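Kiesabbau Skiven: Auslegung der Unterlagen

Forum > Umwelt und Region > Rohstoffe und Tagebau

moorfrosch
Seit gestern liegen die Pläne für die Erweiterung der Kiesgrube Skiven im Rathaus aus. Antragsteller ist die Firma Jistis. Es geht um 27 Hektar zusätzlich, alles südlich vom jetzigen Baggersee, also bis an den Erlenbruch heran. Die Frist für Einwendungen endet im Oktober. Hat schon jemand reingeschaut?

Heino Ramanauskas
Ich war heute Vormittag da. Fünf Ordner, der hydrologische Teil ist der dickste. Laut Gutachten von Grigaitė sinkt das Grundwasser am Rand des Erlenbruchs um höchstens zwei Zentimeter. Gemessen wurde dafür an 5 Pegeln, keiner davon liegt im Bruch selbst. Das halte ich für einen Mangel und werde es so in die Einwendung schreiben.

kiesfahrer_ost
Irgendwo muss der Kies herkommen. Wenn Skiven nicht erweitert wird, fahren die Lkw von weiter weg an, und das geht dann durch drei Ortschaften. Der alte Teil der Grube ist rekultiviert, da brüten inzwischen Uferschwalben. Ich verstehe die Aufregung nicht ganz.

moorfrosch
Die Uferschwalben brüten in der Abbruchkante und nicht im rekultivierten Teil. Dort stehen Pappeln in Reihe. Ein Erlenbruch ist etwas anderes, den kann man nach dem Abbau nicht wieder hinstellen.

Vivek Rawat
Zur Menge steht im Erläuterungsbericht 3,125 Mio. Tonnen über die gesamte Laufzeit. Mich stört mehr, dass die Laufzeit selbst nur als Spanne angegeben ist. Ohne festes Ende weiß man auch nicht, wann die Rekultivierung anfängt.

kiesfahrer_ost
Das ist bei Kies normal, hängt an der Nachfrage. Die Sicherheitsleistung für die Rekultivierung muss trotzdem vorher hinterlegt werden.

Vivek Rawat
In welcher Höhe, steht im ausgelegten Teil aber nicht. Ich habe danach gesucht.

Heino Ramanauskas
Steht im Anhang zu Ordner vier, ist dort geschwärzt. Ich habe beim Landkreis Akteneinsicht beantragt.
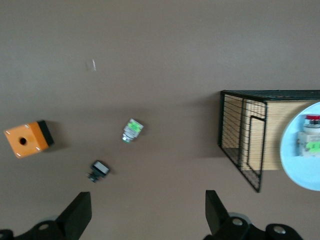
florero
Kann man eine Einwendung auch per E-Mail schicken?

moorfrosch
Eine einfache E-Mail reicht laut Bekanntmachung nicht. Schriftlich mit Unterschrift oder zur Niederschrift im Rathaus, Zimmer 2. Name und Anschrift müssen lesbar draufstehen.

kiesfahrer_ost
Man kann übrigens auch eine Stellungnahme dafür abgeben. Das werde ich tun.

moorfrosch
Kannst du machen. Schreib dann bitte auch etwas zum Lkw-Verkehr auf der Bruchstraße, der kommt im Antrag nur mit einem Absatz vor.

Vivek Rawat
Ich gehe morgen noch mal hin und schreibe die Pegelstandorte ab. Kopieren darf man dort nur die Karten.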